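How to Re-oil a Tired Timber Table

Print this page
E-mail this page to a friend

Posted by Marjorie Stockdale, Aug 15, 2022

I have been meaning to write this one up for ages, because it's the job friends ring me about more than any other. Somebody has inherited a table, or bought one at a garage sale, and it's gone grey and thirsty looking and they're frightened of it. Please don't be frightened of it! An oiled table is the most forgiving piece of furniture you can own, and if you can butter toast you can do this.

First, work out what's on there now. Put a few drops of water somewhere out of the way (I use the back corner, under where the fruit bowl lives) and go and put the kettle on. If the drops have soaked in and left a dark spot by the time you come back, the old oil has worn away and you can go ahead. If they're still sitting up in beads, either the oil is in better shape than you thought or there's a varnish on it. Varnish will have to come off before any oil can get in, and that's a longer story and a dustier one.

What you'll need

A bottle of furniture oil. I've used Domen for years and I like the colour it gives to pale timbers. My sister swears by Kubo, which is thinner and dries a bit quicker, so it may suit you if you only have the one table and need to eat dinner at it.
Sandpaper in 120 and 180 grit, and a cork block to wrap it around.
A good heap of cotton rags. Old pillowcases are lovely. Avoid anything fluffy.
Gloves, a drop sheet and a bucket of water.
Methylated spirits for the final wipe.

As to how much oil, a 500 mL bottle did three coats on my six-seater with a little left over for the breadboards. My table is 179 cm long, so you can judge yours against that. Bare, dry old timber drinks a lot more on the first coat than you expect, so don't panic when it vanishes.

Cleaning and sanding

Wash the top with warm water and the smallest squirt of dishwashing liquid, wipe it down again with plain water, and then leave it overnight. I know everyone wants to get cracking. I once sanded a top that was still damp in the middle and I ended up with a woolly patch that took me the rest of the weekend to put right.

Start with the 120 grit and go along the grain, always along the grain, in long easy strokes with the block flat. You aren't trying to dig out every mark. My kitchen table has a dent from a dropped casserole and the ghost of somebody's maths homework, and I'd miss them both. Sand until the colour looks even, then go over the lot again with the 180. Be gentle at the edges and corners, as it's terribly easy to round them off while you're listening to the radio.
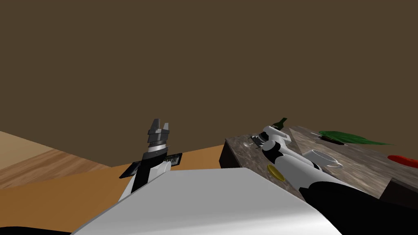 Once you're happy with the feel of it, vacuum up the dust with the brush attachment and then wipe the top with a rag dampened in metho. Keep a window open while you do it and keep well away from the stove or any other flame. It dries in no time, and it gives you a quick look at the colour the oil will bring up — my favourite moment of the whole job.

Putting the oil on

Pour a small puddle onto the timber and spread it with a folded rag, working with the grain again. Do a section at a time and keep the wet edge moving so you don't get a line where you stopped for a biscuit. Then leave it for 13 minutes. I set the oven timer. It used to be a quarter of an hour, but I found the oil was starting to drag by then in our warm back room, and I've stuck with 13 ever since.

Now wipe off everything that hasn't soaked in. Wipe it off properly, with a clean rag, and then with another clean rag. Nearly every sticky table I've been asked to look at got that way from oil left sitting on the surface. It goes tacky and catches the dust and the newspaper, and you have to scrub it back and begin again.

Let it dry overnight, or longer if the weather's wet, and do a second coat the same way. A third is worth the bother on a table that gets daily use. Between coats you can give it a very light rub with the worn-out 180 if it feels rough under your palm.

About those rags

Please read this part even if you skip the rest. Rags soaked in drying oil can heat up all by themselves and catch fire, and a scrunched-up pile in the bin is the worst place for them. Drop them in the bucket of water as you finish with each one, then spread them out flat outdoors on something that won't burn, one layer thick, until they've gone stiff. After that they can go in the rubbish.

Looking after it

Give the table a week or so before you let hot plates or red wine anywhere near it. After that, wipe up spills as they happen and use a mat under the teapot. For everyday cleaning I use a damp cloth and nothing fancier. I do mine again every October, before the Christmas visitors, and it only wants a single thin coat by then, so it's an easy afternoon.

If you get a white ring in the meantime, rub a little oil into it with your finger, leave it overnight and buff it in the morning. It works more often than you'd think, though I did have one from a hot pie dish that's still there.

Print this page
E-mail this page to a friend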